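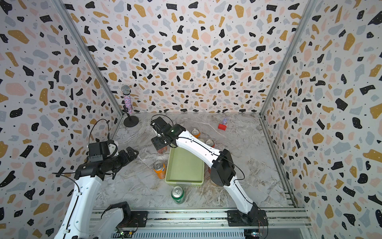
Drinks packer wanted, part-time, starting July

Hi! I'm Lesia Kuzmenko and I run Dernano, a small drinks and snacks service for offices, dance studios, a couple of hair salons and one very thirsty print shop. We send out canned soda in trays, people drink it, we send out more. I've been doing most of the packing myself and I can't keep up anymore, so I'm looking for someone to take over the can table.

What you'd be doing: filling plastic trays with cans, mostly. Every customer has a card that says which flavors they want. The folks at Balura like everything mixed up, and Dolletti wants the oranges together and the reds together (please don't ask me why, just do it, they will call). You check the tray is clean, load it, wipe any sticky lids, put the card on top and slide it onto the cart. A can with a dent near the pull tab goes on the shelf by the sink, and you're welcome to take those home.

We pack 1110 cans on a normal week and a lot more when it gets hot. Full trays are heavier than they look, so you should be okay with lifting and with being on your feet for a whole shift. There's a stool if you want it. Music is whatever the first person in picks.

Hours are 19 a week, spread over four mornings. We start at 7:30 and I really do need you there at 7:30, the van leaves at eleven whether the trays are ready or not. Friday is the big one and I can't be flexible on that day. The other mornings we can talk about!

Pay is $19 an hour, every two weeks. You don't need experience. I packed my first order on my kitchen counter and got half of it wrong. I'd love somebody who likes things neat and will tell me when we're low on green cans before we run out of them.

Liudmyla Skoryk will train you the first week. She also does the Escobar route, so she knows every customer and all their odd requests.

To apply, send a few lines about yourself to Lesia through the contact form, with a phone number and the mornings you're free. No résumé needed. Put "can table" in the subject so I can find it.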